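Grultell kitchen sim pack – three weeks in, quick review

Posted in Tools / Simulation. Reviewer: Suleiman Akinola

Short version: good pack, bad docs, buy it if you do manipulation work and don't have a real kitchen to wreck. Longer version below, typed between training runs so forgive the mess.

What it is. A set of simulated kitchens plus a loose library of objects and fixtures, sold as a yearly license. You bring your own policy, it brings the cupboards. We run a two-finger gripper with a wrist view and a small model we train ourselves. Team of 5, one decent workstation, one not so decent one. Before this we used the Skesstead starter scenes, which are free and look it.

Install. Painful. The installer wants an older graphics driver than the one it tells you to get. Lost a morning. Once I rolled back the driver it was fine and has been fine since. The 32 GB of memory on the smaller machine is enough for a single scene, not for parallel ones – it starts swapping and the frame rate falls off a cliff.

Scenes. There are 67 layouts in the tier we bought. Same cabinet runs, different colors and textures, different clutter. Colors are loud. Purple panels, dark red hardware, speckled near-black walls. My first reaction was ugh. But the variation is the point, and a policy trained on tasteful gray kitchens falls over the second you change the paint. Ours did.

Objects. Mixed bag. Best ones are the awkward shapes – narrow at one end, fat at the other, nothing flat to grab. We had loads of boxes and cans already so this is what I was paying for.
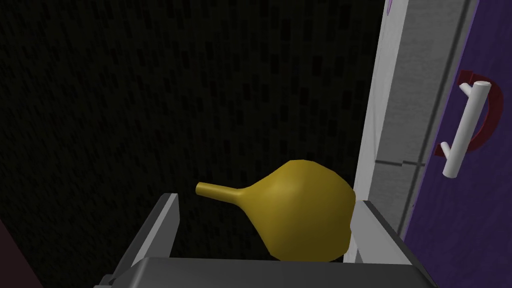 Wrist view, yellow object at the gripper, purple panel and bar handle off to the right.

Collision shapes on the bulby stuff are decent. I expected a fat invisible box round everything, like in Skesstead, where the fingers stop short and the thing floats. Grultell's curved objects get proper hulls. Not perfect. Contact on very thin necks can jitter, and if you crank the grip force the object will sometimes pop out sideways like soap. Turn the solver steps up one notch and most of that goes away, you pay for it in speed.

Lighting. Default is dim. Dark walls go almost black and you lose the corners. Some folks will hate this. I left it alone for most runs and brightened it for debugging, the slider is under Environment and not under Render where any normal person would look.

Handles and doors. OK this is the bit I care about most. Fixtures are jointed, with friction and damping you can edit per hinge. Bar handles, curved ones, a few knobs. The defaults are too light, doors swing like they weigh nothing, so go in and raise the damping before you collect anything. I didn't. Redid 700 episodes. My own fault, but a line in the quick start would of saved me two days.
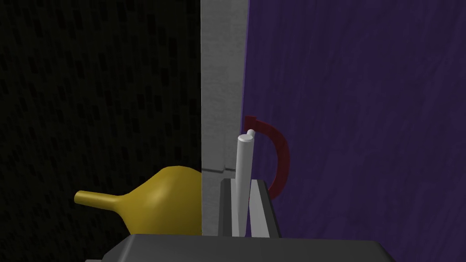
Approach angle matters a lot with the bars. Come in with the fingers square to the bar and the contact model behaves. Come in crooked and one finger touches first, the other one catches up, and the wrist gets a shove that your controller has to deal with. That's realistic enough that I stopped complaining and started training on it. We add a bit of random tilt at the start of every episode now and the policy is noticeably less fussy.

One gripe. Thin parts and wrist cameras don't mix well at the default resolution. A slim bar at low res is a few pixels wide, and the shadow edges shimmer when the arm moves. Doubled the resolution, cropped the view, problem mostly gone. Training got slower. Pick your poison.

Scripting. Python, reads clean, sensible names. Reset is fast. Saving and reloading a state works, including half-open doors, which Skesstead never managed. Randomizer config is one long text file with no comments in it. You will break it. Keep a copy.

Logging is good. Joint states, contacts and camera views all line up on the same clock. I checked because I've been burned by that before (older Taheri toolkit, don't ask).

Docs. Bad. Half the pages are for the previous version and the search sends you there first. The example for custom objects has a missing bracket. It's had a missing bracket since July.

Support. Better than the docs. Sent a question at 9 pm about hinges losing their limits after a reload, had a patch file by the next lunchtime. Polite, no ticket ping-pong.

Versus the others. Taheri has nicer looking rooms and much worse contact. Fine for navigation, I wouldn't do grasping in it. Skesstead is free, so start there if you're a student, and move when the floating objects drive you nuts. Brallonholm does a similar kitchen set but you have to rent their servers and I'm not doing that for a hobby-sized budget.

Does it transfer to hardware? Too early for me to say. We've only run the drawer task on the real arm and that was a short session. Will update when we've done doors.

Pros: jointed fixtures, good hulls on odd shapes, state saving, logging, support people
Cons: docs, driver mess at install, default damping, dim lighting if that bugs you, memory hungry

Score: 4 out of 5. Would be higher if somebody fixed the quick start page.

Edit: a couple people asked about the license. Per seat, not per machine, so both our workstations run off mine. Offline use works but it wants to phone home once a month – do that before you travel, I got locked out at an airport and had to tether my phone.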